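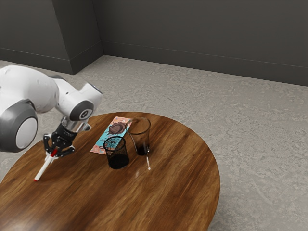
Page 6 of 10

Thread: Oiling vs. poly on a kitchen table, round two

hestine_hal wrote:
OK so I read the first five pages and I'm more confused than when I started, lol. I've got a round table, 60 inches, my aunt's, and I sanded the top down to bare wood last weekend. Want a warm brown with some shine to it but I do NOT want that thick bar-top look. Two kids, lots of spilled juice. Oil or poly?

Bowen_Barn wrote:
Wipe-on poly, thinned, six coats. Done. I did mine in May and it still looks great, and we eat on it three times a day. Oil is lovely for a box or a jewelry stand but a kitchen table with kids? No way.

LGittins wrote:
I have to disagree with Bowen. I've oiled every table in my house and when one gets a ring on it I scuff the spot, rub in a little more oil and go have lunch. Try doing that with poly! You end up stripping the whole top. You can get a nice gloss out of oil too if you wet sand the last couple of coats and you're patient (I am not always patient).
- Llinos Gittins

Bowen_Barn wrote:
Sure, but how often are you scuffing? I don't want a table that's a hobby.

LGittins wrote:
Twice a year maybe? And my whole house smells good afterward so I call it even.

nirix77 wrote:
Did either of you ask what wood it is? Hal, if it's cherry skip the stain altogether and let it darken on its own. If it's birch or maple it'll blotch on you, so put a washcoat of shellac down first. And please do a test piece, or at least the underside. I skipped that once and had an orange table for four years.

hestine_hal wrote:
No idea what wood. Streaky grain, light and dark mixed together, pretty heavy. My aunt always said walnut but she also said the chairs were antiques and there's a Dreltarell sticker under every one of them.

Sunita Vashisht wrote:
Ha, I have those chairs! Mine are beech with a walnut stain. Look at the edge of the top, Hal. If the grain lines stop dead at the edge and you see a thin layer, it's veneer and you should put the sander away right now.

hestine_hal wrote:
Just went and looked with a flashlight. Grain runs right over the edge, so solid, I think? Phew. Leaning toward Llinos's way, with the kids banned from juice for a week.

Bowen_Barn wrote:
You'll be back here asking about poly by summer. I'll save you a brush.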